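Can a machine do your chores yet?

4 min read

Readers of this page ask every few months whether it is time to stop folding, wiping and sorting by hand. The short reply is that some jobs have gone over to machines for good and most of the small fiddly ones haven't. It depends far more on the job than on the price of the machine.

Floors are the easy one. A robot vacuum will manage a flat floor if you pick up socks and leads first. Lift the fringe of any rug under itself before you set it off. Empty the bin after each run, and cut hair off the brush with small scissors.

Mopping robots are fair on tiles and poor on anything sticky. Dried jam still wants a cloth and hot water, left on for a minute or two.

Picking things up is where it gets slow. A person takes a stick or a spoon off a table without looking. A machine has to find it, judge which way it lies, close on it with the right force and lift without knocking whatever stands nearby. Thin things lying flat are worse than boxes, and long ones swing if they are held near one end.
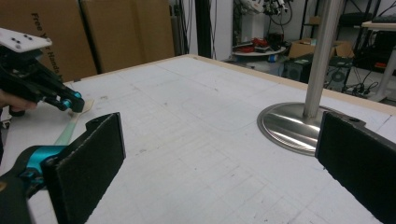 If you are trying out an arm on a bench at home or in a small workshop, start with one object and one place to put it. Mark both places with tape. Keep the light the same from one try to the next – a lamp moved across the room can be enough to put it off. Clear the bench of shiny things where you can, as polished metal confuses a lot of cameras.

Magdolna Szilágyi runs a frame shop in Taswood and tried a second-hand arm for sorting offcuts by length. It sorted 54 out of 108 before she stopped it and did the rest by hand while the kettle boiled. She has kept it for holding work steady under glue.

Laundry is further off. Machines that fold towels exist, but they want each towel fed in square, and by then you have done half the folding. Fitted sheets are still yours.

Dishes sit in between. The dishwasher has been doing the hard part for years, and loading it is the bit left over. Put the plates in facing the spray, keep spoons from nesting, and run it full.

In the shop, leave repeat drilling and cutting to a machine with a proper stop and guard. Sweeping up, sorting screws and finding the 3 mm bit are hand jobs for now – a magnetic tray helps with the screws.

Next month: getting limescale off a shower head without taking it down.

113 shares
3 comments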